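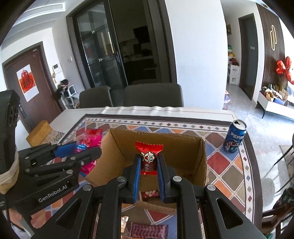
Ticket: Candy box weights do not match the packing list
Customer account: Tullidero snack boxes
Opened by: Ustyna Savchuk
Assigned to: Fedir Derkach, Corkar small sender support
Opened: December 3, 2023
Priority: normal
Status: closed, see last entry

Ustyna Savchuk wrote:

We pack mixed candy and snack boxes at home on the dining table and ship them with your small box service. The declared weight on our labels is 200 grams per box. The last batch came back from the depot with 9 boxes flagged as under the declared weight. I opened one of them and everything on the list was in it. Nothing was missing, nothing was open.

The list is the same one we used in June and had no trouble with. Wrapped candies on the bottom, then the larger snack package on top, then the paper filler. The boxes are your plain tan ones, the smallest size with the fold-over flaps.

I weighed the opened box on my own scale (Voltmont, flat kitchen type) and got 200 grams. So either your depot scale is off or mine is. Please check.

Fedir Derkach wrote:

Thank you. I looked up the batch. The depot scale was checked before and after your boxes went over it and it read correctly both times. Other senders in the same run had no flags.

A few things to try on your side:

1. Put the scale directly on the hard table top. Take off any cloth, cover or mat first.
2. Turn it on with nothing on it and wait for the zero to hold.
3. Weigh one sealed item with a printed weight on it, away from anything it could lean against.
4. Tell me whether you weigh the box open or taped shut, and whether the filler is in it at the time.

Ustyna Savchuk wrote:

The scale normally sits on the tablecloth. There is also a plastic cover on the table and it does not lie flat toward the back, it rises up at the far edge. I had not thought of it as part of the weighing but I will move everything to the kitchen counter and do it again.

I weigh the box open, with the candy in it, before filler. Then filler, then tape, then label.

Ustyna Savchuk wrote:

Results from the counter, same box, same contents:

Scale on tablecloth: 200 g
Scale on bare counter: 188 g
Scale on tablecloth again, turned sideways: 197 g
Scale on tablecloth, pushed to the back where the plastic lifts: would not settle

So that is a difference of 12 grams between the first two. I weighed it a second time on the counter and it was the same.

Fedir Derkach wrote:

That matches what the depot got, within a gram. I would trust the counter reading.

It still leaves the contents lighter than they used to be. Did anything change in the list? Same candies from the same supplier, same size of package?

Ustyna Savchuk wrote:

Same supplier, Lo Presti. Same names on the list. I asked Kyrylo Vasylenko to look through the order slips because he does the buying. The red wrapped candies now come in a smaller piece than in June. Same style of wrapper, so when you drop them in the box you don't notice. The old slip has one item number and the new slip has another.

We fill by the list and by eye. The candies go in one at a time and get ticked off. The count was right the whole time -- it was only the weight of each piece that went down.

Fedir Derkach wrote:

Understood. Then there are two separate causes, and the scale was hiding the other one.

For the boxes you have not shipped yet, either add to the contents or print new labels at the real weight. Both are fine with us. There is no penalty for a lower declared weight, only for a label that does not match. The 9 flagged boxes can go out again with corrected labels and no second charge if they are handed in together.

Ustyna Savchuk wrote:

We will add candy. The buyers were told a certain weight and I would prefer to keep to it.

Tested with the first box from the new lot. It took 3 extra pieces of the smaller candy to get past the declared weight, and the flaps still close flat. With the larger snack package laid across the top they bulge, so that one now stands against the side and the loose candies fill in around it.

One more thing I should mention for the record. Myroslav Hrytsenko found a striped wrapped candy and a small orange one left over at the end of his turn at packing, and could not say which box they belonged to. That might explain one flagged box but not all of them. We now finish one box before the next is opened, and drinks and tissues go on the sideboard.

Fedir Derkach wrote:

Sounds good. Please send me the counter weight of the first few boxes from the new lot, taped and labeled, so I can compare with the depot.

Ustyna Savchuk wrote:

Sent as a list by mail, under the same ticket number. All over 200, the heaviest at 209 with filler and tape.

Fedir Derkach wrote:

Received. Depot readings agree. No flags on the new lot, and the relabeled ones were accepted too.

Internal note, Zoriana Dovhaniuk: added "take scale off tablecloth" to the setup sheet for home senders, under the section on weighing. The old sheet only said "level surface."

Ustyna Savchuk wrote:

Fine to close. Can you send another pack of the small boxes with the next pickup? We are down to the last few.

Fedir Derkach wrote:

Boxes added to your next pickup. Closing.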